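Have you ever looked at a long tube or a can and asked yourself why it is round? Many things in a shop could be square, and square things are easier to put in a box. But people who make packages choose the round shape again and again. In this text I will explain why.

## What is a cylinder?

A cylinder is a shape with two flat circles, one at each end, and a curved wall between them. A drinking straw is a thin cylinder. A drum is a wide one.

My friend Ea Norðdahl teaches small children, and she lets them make a cylinder in a very easy way. Take a sheet of paper, roll it and put tape on it. Now stand it up and lay a book on top. The paper holds the book! Then fold another sheet into a square tube and try the same book.

## Why is it strong?

When you push on a flat wall, it bends in the middle. A curved wall has no middle like this. The push travels along the curve and is shared by the whole wall -- so no single place has to do all the work.

There is one more good thing. If you have only a little material for the wall, a circle closes in more space than a square does. The maker can use less and still pack the same amount.

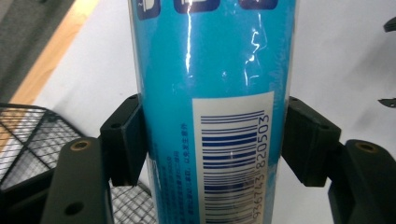
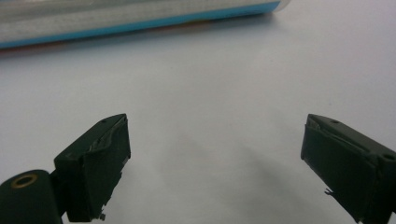
## Standing and rolling

A cylinder can stand on its flat end, and then it is quite calm. But put it on its side and it wants to roll away. It rolls in one direction only, forward and back, never to the left or right. A ball can roll everywhere.

Long ago, people used this to move heavy stones. They put round logs under the stone and pulled.

## Try it at home

1. Find a tube or a can that is closed. Ask an adult first.
2. Make a small hill with a book and lay the can on its side at the top.
3. Let it go, and mark the place where it stops.
4. Do it again with a higher hill.

Did it go farther? Write down your answer and draw your hill next to it.

*Written by Xiaoyan Cai*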